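Fruit week at the robotics club

30/01/2018

We are up to the part of the year where the club at Lorcombe stops building and starts collecting demonstrations.
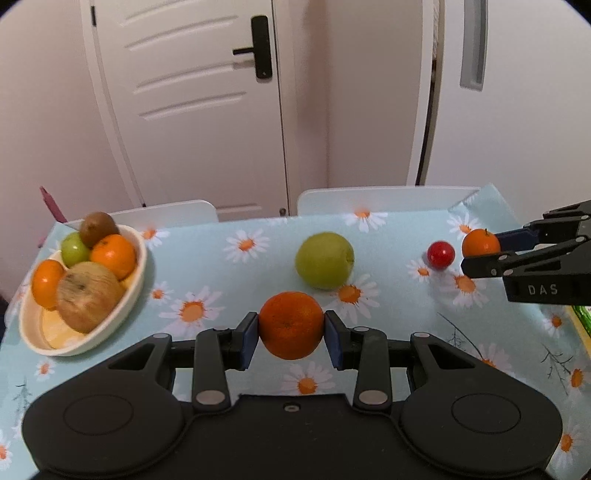 What the task is

The task is called Paredes, after the street the club used to meet on. A person wearing one gripper on each hand picks up a piece of fruit from the table and puts it in the bowl. Each pick is one demonstration. When there are enough of them, we train a model and try it on the arm at school.

The target for this round is 300 demonstrations. We finished the last session with 382, but 67 of those have to go because the recording started late or the hand moved out of view. That leaves us a little over the target, so we can start training.

What we learned about the fruit

Oranges are the easiest. The peel has enough texture for the pads to hold, and the shape is the same from every side. You close on the middle and lift.

Apples are harder. If you squeeze above the widest part, the apple slides down and out. Now we tell new members to go lower than they think they should.

Kiwis are fine as long as they are not ripe. One ripe kiwi cost us a lot of cleaning time in August, and we now buy them hard.

Mandarins are small, so both pads have to meet them evenly. Most of our bad picks were mandarins.

The pads

We switched to the Trosum pads this month. The old ones were stiffer and left marks on soft fruit. The new ones bend more, and they need a wipe every so often or they get slippery. I keep a damp cloth on a chair for that.

Still to do

The Wundness meet is in 17 days. Before then we need to:

Sort the bad recordings out of the last session.
Run the first training and see how it does on oranges only.
Record a few more picks with the bowl on the other side of the table.
Print two spare links.

If you are in the club and have not had a turn with the grippers yet, come early next time. Long sleeves get caught in the joints, so roll them up. Bring fruit if you have any at home, but no bananas. We tried those already and I will write about them in another post.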